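Matgate Adds Yellow Tray Shelving to Storage Range

TULLVILLE – Storage maker Matgate has added a yellow shelving unit to its workshop range, with the first 74 units going to the Clurkthorpe parts depot in January.

The unit has a wide top surface with a second tier stepped below it, and takes deep black plastic trays. 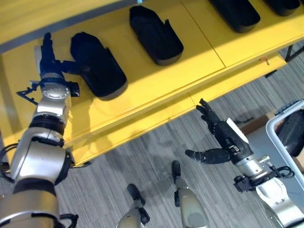

Black trays on the top of the yellow shelving unit.

"Pickers wanted a color they could find fast," said Dzifa Agbeko, product manager at Matgate. Orders open in March – trays are sold in packs of six.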